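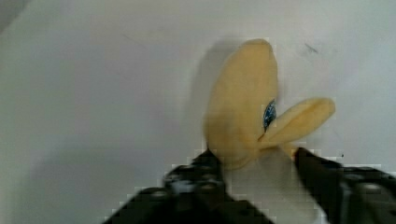

Soft toy in the gripper, from the wrist camera.

Tumora: call for participants
Merkamari tabletop arm kit, user trial
Posted Mar 8, 2018

Tumora is looking for people to try the Merkamari kit before it goes on general sale in September. The kit is a tabletop robot arm with a two-finger gripper, a wrist camera and the Proron teaching software. It is meant for colleges, small workshops and anyone who wants to teach an arm simple handling jobs without writing code. We want to find out whether the instructions make sense to people who did not write them.

You do not need to have used a robot before. Half of the places are kept for people who have never touched one. The other half are for technicians, teachers and students who have used some kind of arm, ours or another maker's.

What you would be doing

Each session lasts 90 minutes. You will be given the printed quick start guide and a table set out with ordinary light things, mostly toy food and tableware. Working from the guide, you guide the arm by hand through a pick, save it in Proron and play it back. You then repeat this with other objects of different shapes and change the settings when a grip fails. Grips do fail, and what you do next is a large part of what we want to learn.

Soft objects are included on purpose. The current guide has one page on them and early users told us it was too short. A plush toy gives way when the fingers close, so the force setting that suits a plastic cup is often wrong for it, and the place where you take hold matters more.

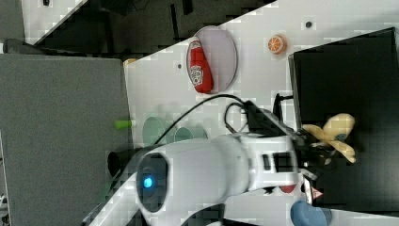

You may stop the arm at any time with the button on your side of the table, and you can ask for a break whenever you like. A member of the trial team stays in the room throughout. They will not help with the task unless you have been stuck on the same step for some time or something needs to be made safe. Please don't take this as rudeness. If they helped straight away we would learn nothing about the guide.

The last part of the session is a short interview. We ask what you expected each step to do, which words in the guide you had to read twice, and whether you would let a student or a new colleague use the kit alone. There is a form as well, two sides of paper.

Who can take part

You must be 18 or over and able to read English comfortably.
You should be able to sit or stand at a table for the length of the session. The table height can be changed.
You should have the use of at least one hand. Left-handed people are very welcome, as we have had few so far.
You cannot take part if you work for Tumora, for Potgieter or for any firm that sells robot arms.

If you wear a pacemaker or another implanted device, please tell us when you apply and we will talk it through with you first.

Where and when

Sessions are held in Room 323 of the Potgieter Building. There is a lift, and the accessible toilet is on the same floor. Morning, afternoon and early evening places are available. Parking at the back is for badge holders only, but the bus stops opposite the main door.

Please wear sleeves that can be rolled up, tie back long hair and leave bracelets and lanyards in the locker. Closed shoes are required.

Payment

You will receive a gift card at the end of the session and your bus or train fare will be refunded if you bring the ticket. You will be paid in full even if you stop early. People who come back for a second session are paid again at the same rate.

What the kit does at present

So that you know what you are coming to, the trial version can store picks and play them back in order, and it can use the wrist camera to correct for an object that has moved a little. It can't sort objects it has not been shown. It does not respond to speech. Our own staff have logged 2,000 practice picks with this version, but they know its habits and tend to work around them without noticing.
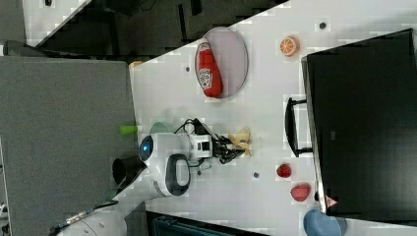

Small things lying close to larger ones are harder than they look, and so is anything curved. You will be told which objects to try first. After that you may choose your own order, and you can put things back wherever you like on the table.

Your information

Sessions are recorded on video, including the view from the wrist camera, along with the settings you choose in Proron. The recordings are seen by the trial team and the people who write the guide. We will not use your name, and we will not use a recording in advertising unless you sign a separate form. You can ask for your recording to be deleted at any point up to the end of the trial.

How to apply

Write to Chanida Suksawat at the trial desk and include your name, a phone number, the times of day that suit you and a line or two on any robots or machine tools you have used. "None" is a perfectly good answer. If you are applying as a group from a college or workshop, one message will do, with a maximum of 3 people. Group members are seen separately.

We reply to everyone. If you are offered a place you will get an information sheet and a consent form to read beforehand; there is no need to sign either until you arrive.

Questions about safety or about the kit itself should go to Dörte Ehlers, trial lead. Questions about buying the Merkamari kit can't be answered by the trial desk and should be sent to Tumora sales.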